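The pasta shift

At Dolthorpe the working day starts at the hand controls. Ylva Fagerlund sits down with a lever in each hand, and whatever her hands do, two robot arms do as well. She closes a grip and a gripper closes. She will repeat one short job until lunch, then Wim Coppens takes over.

The job this April is moving packets of pasta between a table and a small raised shelf. Each run is recorded, both the movements and the camera views, and the recordings are used to train a program called Mitard. By the end of the first fortnight the team had kept 1,326 runs.

"Pasta is harder than it looks," says Fagerlund. "A box keeps its shape. A bag sags when you pick it up at one end, so you learn to take it near the middle."

New operators get 2 hours of practice before anything is saved. Most are too quick at first - they move as they would with their own hands, and the arms lag a little behind. Coppens tells them to stop above the packet, look, and then go down.

Spaghetti, bagged and boxed, on and around the shelf at Dolthorpe 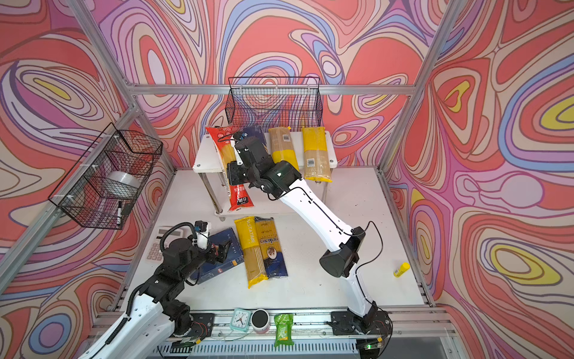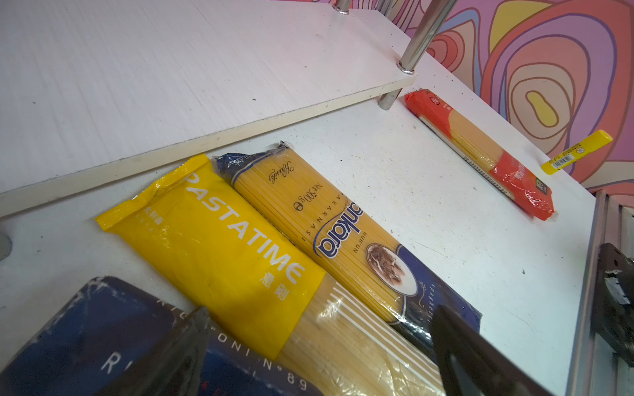
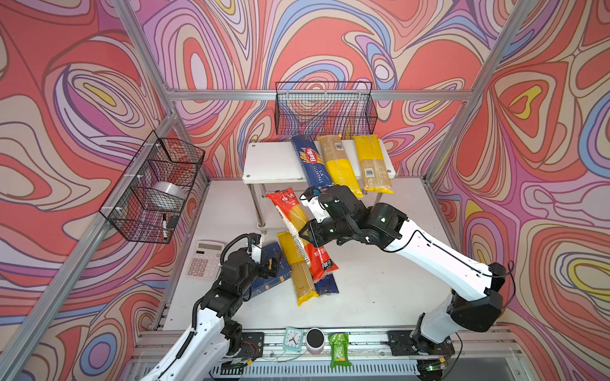

Rajkumari Joshi goes through the recordings in the afternoon. She throws out runs where the operator dithered, but she keeps a good many with a missed grip in them, provided the second try was clean. Mitard needs to see how a person puts a mistake right, she says.

She also asks operators to swap seats every 400 runs. Fagerlund favours her right hand and Coppens his left, and a program taught by only one of them picks up the habit.

Tins are next on the list. Coppens has asked for the small ones first.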